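Elia Interior Door Sets: Frequently Asked Questions
Farbridge Joinery Supply. Last revised 1 September 2019

Ordering and sizes

What is included in a door set?
One door leaf, one frame in three pieces, hinges, latch and screws. Handles are ordered separately.

Can I order a width that is not listed?
Yes. Made-to-order widths are cut in steps of 5 mm. The minimum order is two leaves. Standard height is 2000 mm, and taller leaves are quoted individually.

Do you ship to Ikilby?
Yes. Orders of up to 100 leaves go on the regular truck. Larger orders are split across deliveries.
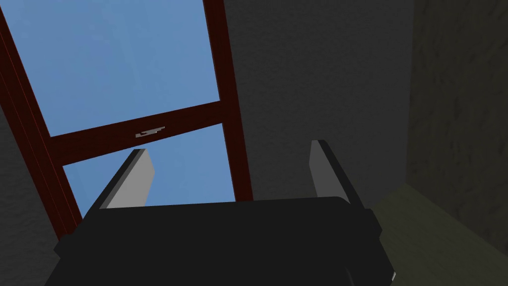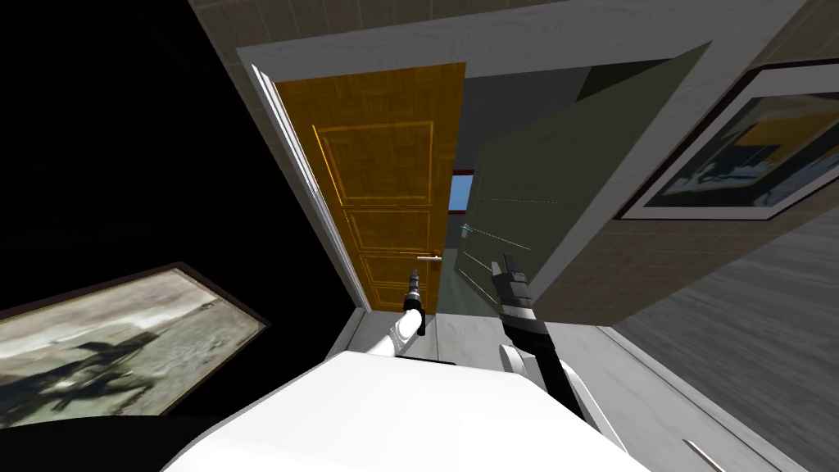 Handles and Latches

Which lever handles fit the Elia latch?
Any lever on an 8 mm square spindle. The Nnaji lever range is drilled to match and needs no adapter plate.

The lever droops after installation. What is wrong?
In most cases the fixing screws are overtightened and the return spring is binding. Back each screw off a quarter turn and test again. If the lever still droops, replace the spring cassette.

Can the latch be reversed for a left-hand door?
Yes. Remove the faceplate, pull the bolt forward, rotate it 180 degrees and refit.

Finish and care

Can the leaf be trimmed on site?
Up to 6 mm from each long edge. Seal the cut edge the same day. Unsealed edges are not covered by the warranty.

How long should the doors be stored before hanging?
At least 48 hours, flat, in the room where they will be used.

Who do I contact about a damaged delivery?
Write to Quang Hoàng in claims within five working days and include the order number. Technical questions go to Yevhen Semeniuk. The claims desk is closed for the last two weeks of August.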